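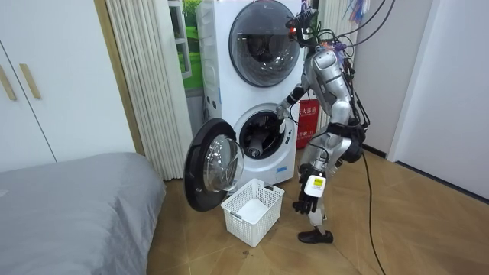

A humanoid robot reaches into the lower drum of a stacked white washer-dryer.

Ludton Brulura 2 smartphone
Price: $1,323 unlocked
Storage: 2,000 GB
In stores: Mon 26 May

Ludton calls the Brulura 2 its biggest upgrade yet. Put it next to the first Brulura, which went on sale in December, and you may have trouble telling which is which. The screen is the same size, the case is the same shape, and the buttons haven't moved. The price is up by $100.

What you get for the money is more storage and a battery rated for 29 hours of video. Ludton's rating, that is, measured with the brightness turned down and the wireless off – few people use a phone that way. We'll post our own number once we have run it.

The new Padilla assistant is supposed to sort your mail and answer routine messages. At launch it works in English only, and some of its features are marked "coming soon." The same words were on the box last time.

"Customers asked for more room and we gave it to them," said Divina Dela Peña, product manager at Ludton. She would not say when the missing features will arrive.

Charger sold separately. The old Pleltard case fits.

Trade-ins accepted on the first Brulura, in working order, with the screen intact.

Page by Trinidad Sebastian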